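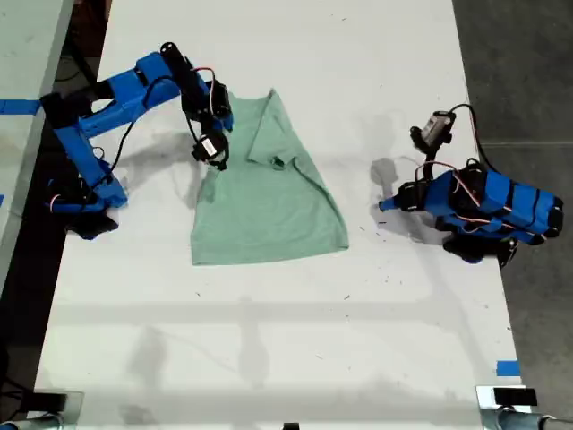 Cornia Kaushik

Threads > Cornia Kaushik > Jun 26, 2021

We use cookies to remember your settings. Accept / Manage

Okay friends, a few of you asked how the sourdough is going, so get comfortable, I have a lot to say and a cup of tea to say it over.

I started my starter in May with plain rye flour and tap water, and for the first week it smelled like old gym shoes. I very nearly threw it out. Please don't throw yours out! Feed it, put the lid on loosely and go do something else.

I named it Junari, after the little lakeside town where my grandmother used to buy her bread (dark, heavy loaves with a crust you could knock on like a door). I'm nowhere near her bread yet, but last weekend's loaf had a smell that took me straight back to her kitchen. 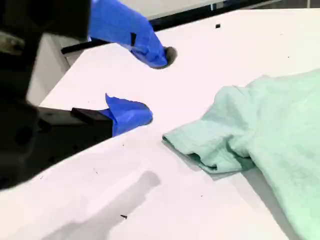

The other big change is time. I used to rush the second rise because I wanted bread for dinner, and I got bricks. Now the dough goes in the fridge overnight and I bake before breakfast – the house smells wonderful and the dog follows me from room to room.

For anyone keeping notes, I mix on the lowest speed for 3 minutes, let it rest, then do all the folding by hand. Wet hands, not floured ones. I fought with sticky dough for weeks before my sister told me that.

Flour question, because it came up twice: I mostly use the bread flour from the co-op and add a scoop of rye when I want more flavor. The fancy stuff is lovely but I bake too often to buy it every time.

Next I want to try a seeded loaf with caraway and a little honey. If you have a recipe your family fights over, send it to me, even if the measurements are "a handful" and "until it looks right." Those are usually the good ones. I'll post the results, bricks included.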